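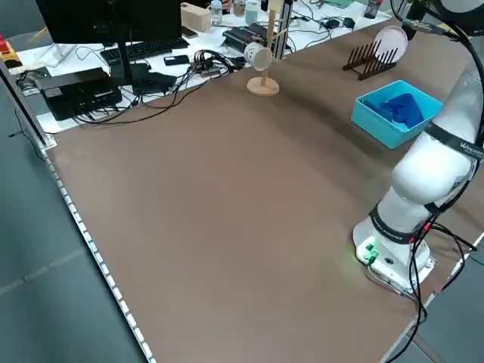 Ticket 1571 – dish task, success labels don't match the episodes
Status: open
Opened: 6 March 2022
Site: Rokonville bench
Tool: Flikitz recorder, Brutent export

The export report claims a clean batch and I don't believe it. We asked for 1000 usable episodes of the dish task by the end of February, and the tool says we have them, every one marked "success". I opened 27 of them at random and 13 should never have passed. In most of those the plate is leaning at an angle that no one would leave in a kitchen, or the arm is still holding on when the episode ends. With the plate rack and the mug tree sharing one tabletop, there's a second problem: the labeler seems to give credit for the plate when it's the cup that moved. I can't prove that yet, but two of the bad episodes have no plate motion in them at all.

Steps taken so far:

1. Re-ran the export with the cache cleared. Same labels.
2. Turned off the auto-labeler and played the bad episodes by hand. The joint data looks fine. No gaps, no jumps, timestamps in order.
3. Compared the fixed view with the wrist view for each bad episode. The two streams line up to within a single tick, so I'm ruling out sync, which was the first thing support suggested and the thing they always suggest.
4. Lowered the "object at rest" time limit, as the Flikitz help page says to. This made it worse. More episodes passed, including one where the operator gave up and drove the arm home.
5. Raised it well past the default. Fewer false passes, but now good episodes fail too. I don't see how one number is supposed to fix this.

My view is that the labeler never looks at the plate. I think it checks that the gripper opened and that nothing moved afterward, and calls that a success. If so, the model we train on this will learn to open its fingers near a rack and wait. Tarigan already has a training run queued on this batch and I've asked for it to be held.

For reference, a plate that ought to count: upright in the slots, one rim over each rail, fingers clear of it. I'd like the labeler to be tested against that and I'd like to see the test.

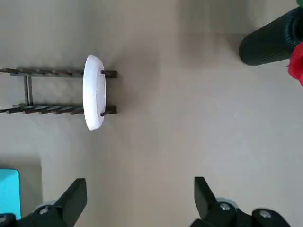
Tarigan replied that the run is on hold, but that they want a rule before they throw anything out. Their worry is that hand checking will only keep the tidy episodes, and then the model never sees a recovery from a poor grip. They also asked if a leaning plate is really a failure when it stays in the rack.

Fair point on recoveries. I'm not asking to delete them, I'm asking for them to stop being called something they aren't. A poor grip that gets fixed is a success and should stay. A leaning plate gets its own tag until someone decides, and I'd vote fail.

Brutent support has offered a new labeler build that "improves accuracy". No notes on what changed. I'll run it on the same 27 episodes, and if it passes the same 13 I'm not going to try it on the rest.

Still needed:
- what the labeler reads, in writing, field by field
- a way to tag plate and cup separately in one episode
- an answer on the two episodes with no plate motion

Please don't close this on a restart. The last ticket was closed that way and the fault was back with the next export.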